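Brake blocks for the Hurkiria skip wagons

pidell_points
Well, we finally got the two skip wagons home from Hurkiria in April and I'm over the moon! Rusty as anything, but the frames are straight and the axleboxes turn. Has anyone fitted brakes to this type? I'd love to run them behind the Prorow on our 3 per cent grade.

Sipho Buthelezi
Beautiful things, congratulations! I'd go hardwood blocks on a simple lever. We've had them on our ballast wagons for years and they grip really well.

hajji_line
Can't agree on timber, sorry. Ours glazed over on the long hill and stopped biting. Cast iron every time, even if it's noisier.

Sipho Buthelezi
Depends on the wood, I reckon. Ironbark with the grain end-on to the tyre never glazed for us. What colour are you painting them?

pidell_points
Grey, probably! Cutting a few trial blocks tonight, anyway.

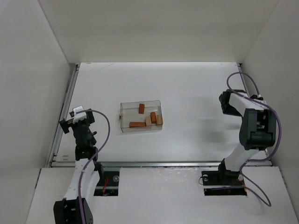 hajji_line
Fair enough, but try them loaded before you trust them. An 80 kg test on the flat tells you nothing about that grade.

pidell_points
Will do, ballast is going in first thing in the morning!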